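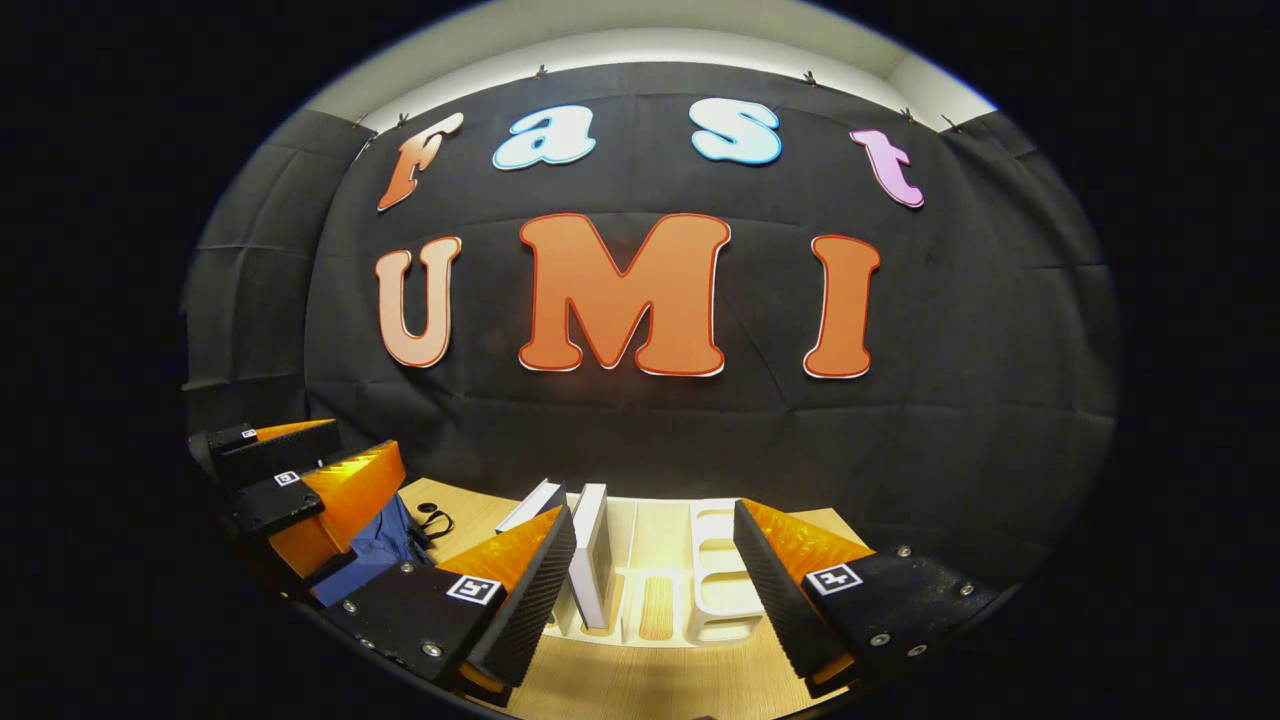
Notebook, April, late afternoon

Backdrop and lettering, second go. I'm writing this up while it is fresh, mostly for me but also for whoever has to take the wall down and put it up again in the other room, which I suspect will be one of you (sorry in advance, and the coffee is on me).

The cloth first. It's the black piece from the Gostell order, and I had it folded on the shelf under the Stolline boxes for most of the winter, which was a mistake I'll own. I hung it with the four clips along the top edge and then stood back feeling pleased with myself for a good minute before I noticed the creases. There are soft folds all over it and those faint lines running sideways. Up close they bother me a great deal. From the door they bother me less, and after lunch I had nearly stopped seeing them, so take my opinion with a pinch of salt.

Things I tried on the wrinkles, on the spare piece and not on the one that's hanging: a damp cloth and the flat of my hand, no difference worth writing down. Steam from the little travel steamer, better, but slow, and the steamer spat water on my shoes. I think the proper answer is to take the whole thing down, iron it on the back with a towel over it, and from then on keep it on a roll. There's a cardboard tube in the hallway that would do nicely if it hasn't gone out with the recycling.

The clips. Four is enough to hold the weight but I wouldn't call it generous. They aren't evenly spaced either - one toward the left, one near the middle, and the other two over to the right, where I was being careful. I'd like to add 2 more on the left side next time and even the whole row out. The clips are in the Meireles tin, second drawer, with the rubber bands.

Now the letters, which were the fun part! The seven of them are up, "Fast" above and "UMI" below, and I'm really very fond of them. I laid everything out on the floor first with a bit of string to get the curve for the top word, and it was worth the sore knees, as the arc came out friendly and not at all stiff. The F leans over, the t leans too, and the s rides a little higher than the a. I went back and forth on whether to straighten the F and in the end I left it alone. It has some bounce to it and the word would look very sober otherwise.

The colors I'd been nervous about, on paper, with orange and light blue and pink all in one short word. On black they get along fine. The white outline on the two blue letters does a lot of the work there, and I'd do the same again for anything pale. For the lower word we kept to the orange family, with the U going peachy and the M as the big one in the middle. The red edge on the M and the I makes them sit forward a bit, which I like. I did wonder if the M was too large. I cut a smaller one out of scrap to compare and it looked timid, so the large one won.

Sticking them up: I used the soft mounting dots from the Zakidon pack, with extra on the M. Press for longer than you think you need to. The dots don't love fabric, and if you're in a hurry and just pat the letter on, it will be on the table by morning. To take one off, slide a ruler in behind and go slowly - the thin parts of the s and the t are where I'd expect a tear. The pack had 44 dots in it to begin with and I was freer with them than I should have been, so please put it on the shopping list if you're ordering anyway.

The light wood table stays where it is against the backdrop. I tried it pulled out from the wall and the bottom of the cloth showed, hem and all, and it looked unfinished. I've put small bits of tape on the floor for the legs so it can go back to the same spot after sweeping.

Still to do: iron the cloth, find the tube, even out the clips, buy dots. I'd also like to trace all the letters onto brown paper before they move, with the tilt marked on each one, and keep the tracings flat in the big folder behind the door.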